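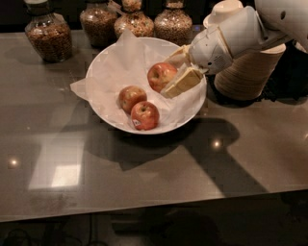 Pre-shipment inspection

Pre-shipment inspection (PSI) is a check of finished goods made before they leave the factory or warehouse, usually by a third party paid by the buyer. It is normally carried out when production is complete and most of the order is packed. The inspector draws a sample of cartons, compares the contents with the order and an approved sample, and issues a report. The report is often treated as proof of quality. It is evidence about the units that were opened, and says little about the rest.

Sampling

Most inspections use acceptance sampling tables, which set the number of units to be pulled and the number of defects allowed. The tables assume that units are chosen at random. In practice, cartons at the back of a stack are hard to reach, and factory staff may offer to fetch them. Henryk Wysocka's study of 1,093 inspection reports found that few recorded how the cartons had been selected, and argued that the stated confidence levels could not be relied on in such cases.

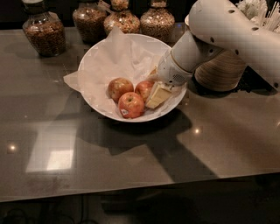

Defects are sorted as critical, major or minor. The line between major and minor is set by the buyer, although many buyers leave it to the inspection firm's standard list – a list written for no product in particular.

Independence

Inspection firms describe themselves as independent. Critics point out that the same firms may sell training and consulting to the factories they visit. Where the supplier pays for a repeat visit after a failed result, the conflict is plainer still. Mieczysław Michalski has questioned whether a pass rate published by an inspection firm means anything without the number of repeat visits behind it.

The Clurnholm dispute

An often cited case involved 4,000 folding stools shipped to the importer Tomaszewski from a plant in Clurnholm. The order passed inspection on a Friday. On arrival at the Sundton depot, 3,327 were found to have poorly welded legs. The inspection firm replied that its report covered only the sample, as its terms stated. The claim was settled privately, and accounts that call it a turning point for the trade rest mainly on the importer's own version.

See also: Factory audit; Container loading check; Letter of credit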